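Vutberg / Open Positions / Home Data Collection / Stavville

Openings Teams Locations How We Hire Contact

Gripper Safety and Reliability Technician (Home Tasks), Stavville

5 min read

We are hiring two technicians to find out why our hand-held grippers close when they should stay open, and to keep them from doing it again in people's homes.
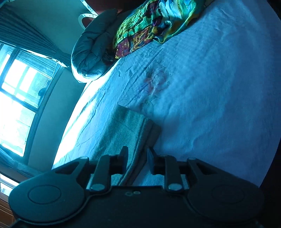 Most of the work is bedrooms and laundry: folding towels and blankets, straightening sheets, moving pillows. Our collectors carry the grippers from house to house in Stavville and do ordinary chores with them. The recordings go to the team that trains the arm. The same finger linkage is used on the hand-held units and on the arm, so a fault in one is treated as a fault in both.

What went wrong

In February a collector was smoothing a sheet with a Flollard hand-held unit when the fingers closed without the trigger being pulled. The collector's other hand was between the pads. The result was a bruised thumb and a torn pillowcase. The unit was pulled that afternoon and we assumed a bad trigger spring.

It was not the spring. We went back through the logs from the previous 4,000 grasps and found 73 closures with no matching trigger signal. Most were short and the collectors had not reported them. Several said later that they had felt the fingers twitch and thought they had bumped the trigger themselves. Our reporting form at the time had no place to write that down.

We stopped all home sessions for 168 hours while we inspected the units. We found two separate problems. On some units the pivot screws had backed out enough for the linkage to bind and then release suddenly. On others, lint had worked its way into the trigger housing and was holding the contact partly closed. We have fixed the screws with a thread-locking compound and a torque check. We have not fixed the lint problem. We clean the housings between sessions, and that has reduced the closures, but it has not ended them.

Home sessions are running again at reduced closing force and with a one-hand rule: the free hand stays away from the pads while the unit is powered. Both measures slow the work down. They will stay until we know the cause is gone.

What you will do

- Inspect each unit before it leaves the shop and after it comes back. This means pivot screws, pads, linkage play, trigger travel and housing.
- Go along on home sessions, usually two a day, and watch for closures, slips and dropped items.
- Reproduce faults on the bench. We have a fixture that cycles a gripper against folded cloth, but it does not yet produce lint the way a real bedroom does. Improving it will be one of your first jobs.
- Read the logs and match them to what collectors report.
- Write up every incident the same day, including the minor ones.
- Stop a session when you think it should be stopped. You do not need to call anyone first. The project lead will back the decision and sort out the schedule afterward.

You will also take over the spare parts shelf, which is in poor order. Old and new trigger housings got mixed together during the February inspection and some of them are unlabeled.

What we need from you

Two years of hands-on work with small mechanisms. Robotics is fine, and so is sewing machine repair, bicycle work, medical equipment, printers or vending machines. You should be able to use a torque driver, a multimeter and a microscope. You should be able to read a plain text log and search it. We can teach you our scripts.

You need to write clearly. Incident reports are read by people who were not in the room, including the Damgaard engineers who design the trigger housing.

You will be in other people's bedrooms while they are at home, so you need to be polite, and able to leave a room as you found it. A background check is required. Some homes have cats or dogs, and many have stairs. You will carry a case up and down them several times a day. A driver's license is useful but not required, as collectors do most of the driving.

A degree is not required. Neither is any experience with machine learning.

Hours and pay

Full time, on site. Home sessions start at 9 a.m. and the last one ends by 4 p.m. Bench work fills the rest of the day. There are no evening sessions and no on-call duty. Pay is hourly, set by experience, and we will tell you the range in our first reply to you. Health coverage begins on your first day. Travel between homes is paid time.

The position is for one year, with a review at six months. We expect to renew, but that depends on the home program continuing, and we would sooner say so now.

How to apply

Send a resume and one page about a fault you tracked down. Tell us what you thought it was at first, what it was in the end, and how you checked. If you never found the cause, write about that one instead. Please do not send a cover letter.

Applicants we want to meet will be invited to the Stavville shop for half a day. You will be given a unit from the February group and the log that goes with it, and you will work on it with one of our technicians. The visit is paid whether or not we make an offer.

If you have been a collector for us and felt a gripper move on its own, you are welcome to apply. You are also welcome to report it without applying, through the incident form on the Contact page. The form now has a box for it.

Contact Locations Back to Open Positions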